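Keeping a pale desk nice (and the small stuff on it under control)

I've had a white desk for years now, and before that a white kitchen table that did the job of a desk, and before that a pale painted door on trestles that my brother said looked like a crime scene waiting to happen. So I've made most of the mistakes. Biro, tea, hair dye, the black rubber feet of a lamp, the purple sticker residue that came off a jar of pens and went ON to everything else. I still wouldn't swap it for a dark one. A pale top bounces the light about, it makes a poky room feel less poky, and you can see a dropped screw from across the carpet.

What follows is the lot, more or less in the order I do it. Some of it is cleaning and some of it is stopping the mess from landing in the first place, and I go off on one about glue near the end.

Start with a dry wipe

I know everyone wants to go straight in with the spray. Don't! Grit and crumbs on a wet cloth are sandpaper, and a shiny white surface will show every tiny scratch once the sun gets low. Take everything off, use a soft dry cloth or a clean paintbrush (an ordinary wide decorating one is brilliant for getting along the back edge by the wall) and sweep it all towards you into your hand or a dustpan.

Then it's warm water with a drop of washing-up liquid. A drop. If you can see bubbles on the desk you've used too much, and you'll be wiping it off for the rest of the afternoon wondering why it feels sticky. Wring the cloth out well, wipe in long strokes, rinse the cloth, go over it again, and dry it with a tea towel. The drying is the bit people skip and it's what stops the streaks.
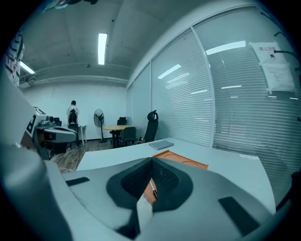
How often should I wipe down a white desk?

Once a week is plenty for most people, with a quick dry dust in between if you eat at it. If you do anything inky, painty or sticky there, give it a wipe at the end of each session as well.

Marks, and what shifts them

Always try the mildest thing first and always try it somewhere that doesn't show. I use the underside near a back corner. Different tops behave differently, and a painted one in particular can go dull in a patch before you've noticed.

Tea and coffee rings. Fresh ones come off with the soapy cloth. Old ones want a paste of bicarb and water, left on for a few minutes and then wiped away with no pressure at all. Let the paste do it. If you scrub you'll just end up with a clean dull circle where you had a brown one.

Pencil. A soft white eraser, the sort you get for drawing. Never the pink end of a pencil, which leaves a smear that's worse than what you started with.

Biro. Surgical spirit on a cotton bud, dabbed, then blotted with kitchen roll, then dabbed again. Keep turning the bud or you'll only be moving the ink about. Windows open please. Not on paint or varnish, it'll have the finish off.

Felt tip. Same again, and if it's a child's washable one then the soapy cloth will do it, usually.

Sticky label gunk. Cooking oil! Rub a bit in, leave it while you boil the kettle, roll the gunk off with your thumb and then wash the oil away. I've tried the citrus sprays, and they do work, but they also make the whole room smell like a boiled sweet.

Scuffs from rubber feet. These are the worst ones. Rubber can react with some finishes and then the mark is in the surface and it isn't coming out. A melamine sponge, used very damp and very gently, will get the top layer. After that you put a plant on it.

Yellowing. If one half has gone creamy and the other half hasn't, that's likely to be sunshine and there's no cleaning it off. What I do is move things about every couple of months so the whole top fades at the same speed. I had a printer sitting in one place from July right through to spring once and its outline was there until the day I gave the desk away.

My friend Juniper Greenberg swears by white toothpaste for everything on that list. I've seen her desk and I can't argue with the result, but toothpaste is gritty stuff and I'd rather she did it than me. 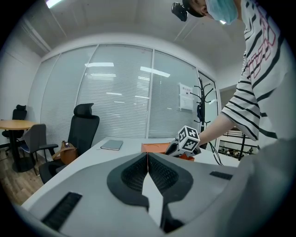
5 min read from here to the end

Trays, and why I've gone tray mad

Right, on to the small stuff. The biggest change I ever made was putting a tray under whatever I was working on. It sounds like nothing. But a shallow tray with a bit of a lip catches beads, screws, eraser crumbs, drips, thread ends, all of it, and when tea's ready you pick the whole lot up in one go and put it on a shelf. No clearing away, no losing your place, and the desk underneath stays clean without you doing a thing.

You don't need anything special. Baking trays are fine if you stick felt on the bottom. Old cafeteria trays are better. I've used the lid of a biscuit tin, a seed tray (line it, they've got holes), and the plastic tray that came with a Dresell shoe rack I never put together. Things I look for now:

A rim you can get a finger under, or you'll be sliding it off the edge every time and one day it'll tip.

A strong colour. Small pale bits vanish on a white desk and small dark bits vanish on a dark tray, so get something bright that isn't either. 

Flat in the middle. Trays with dips moulded in are lovely for sorting buttons and hopeless for writing on.

Big enough for your elbows to stay off it. I got this wrong with my first one and catapulted a whole pot of seed beads.

For sorting, a muffin tin or an old egg box inside the tray does the job. I once had the bright idea of buying a mixed bag of 3,000 tiny beads from a market stall (a bargain, I thought) and sorted them by colour over a fortnight of evenings with an egg box and a pair of tweezers. I'd not do it again but it could be picked up and put down, and that's the point of a tray.

Picking up fiddly things without swearing

Fingers are too fat for this work, mine are anyway. A few things that help:

A cocktail stick with a tiny blob of sticky tack on the end picks up beads, sequins, watch screws and those flat gems for nails. Roll the tack to a point. Change it when it goes grey.

Tweezers with a bent tip are worth having over straight ones. You can see what you're holding, and your hand isn't between you and the lamp.

A thin skewer or a knitting needle is good for nudging. Half the time you don't want to pick the thing up at all, you just want it a hair to the left.

A magnet in a sandwich bag for spilt pins. Wave it over, turn the bag inside out, pull the magnet away, and they're all in the bag. I still feel clever every time.
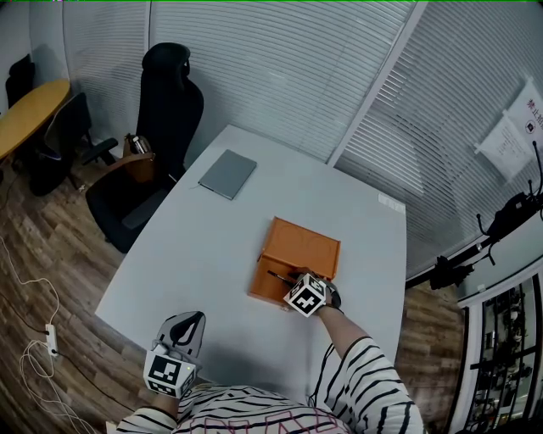 Steady your wrist on the tray rim or on a folded tea towel and you'll find the shake goes out of your hand nearly completely. I used to hold my whole arm in the air, like a heron, and then wonder why my shoulder hurt. Sit closer than feels natural, get your forearm down on the desk and only move from the wrist.

Light matters as well. One lamp, from the side opposite your working hand, low enough to throw a bit of shadow. A big ceiling light straight overhead flattens everything and on a white top it glares. I turn mine off and just use the Makix clip lamp I got second-hand, which has a wobbly neck and needs a peg to hold it, but the light's lovely.

Chairs get forgotten too. If your elbows are below the desk you'll hunch, so stick a cushion under you. Take a break before you need one.

Glue, since you'll get some on the desk sooner or later

PVA: leave it alone. I mean it. Wiping wet PVA spreads it over twice the area. Let it dry and peel it off with a fingernail, it's very satisfying.

Superglue: don't panic and don't touch it. Once it's hard, try the edge of an old plastic card held nearly flat, with a little warm soapy water. Nail varnish remover with acetone will soften it but it will also melt some plastics and strip paint, so test it underneath first, and I'd honestly sooner live with a small shiny lump. 

Hot glue: an ice cube in a bag, held on it, and it'll ping off.

Contact adhesive: Tavion Holloway down our road restores old radios and he puts a sheet of baking parchment over his whole bench before he opens the tin. I've copied him ever since. Parchment, mind, not greaseproof, as the glue goes straight through greaseproof.

Paper and oddments

Last bit. The notebooks, the post, the card from the dentist. I keep one closed notebook out and everything else goes in a single magazine file, Derketti make a plain one that doesn't fall over. When the file's full I empty it on the floor and go through it with the radio on. My record is 2 years of receipts and a birthday card I'd never sent.

If your pile frightens you, split it. I reckon on up to 200 bits of paper in a sitting before I start keeping things out of sheer tiredness, and then I stop and have toast. Stuff goes back in the file, lid down, try again another evening.

Cables I'll do on their own page when I've sorted mine out. At the moment they're held up behind the desk with bulldog clips and one very long shoelace, and the Van Dusen cable box I was so pleased with is full of birdseed.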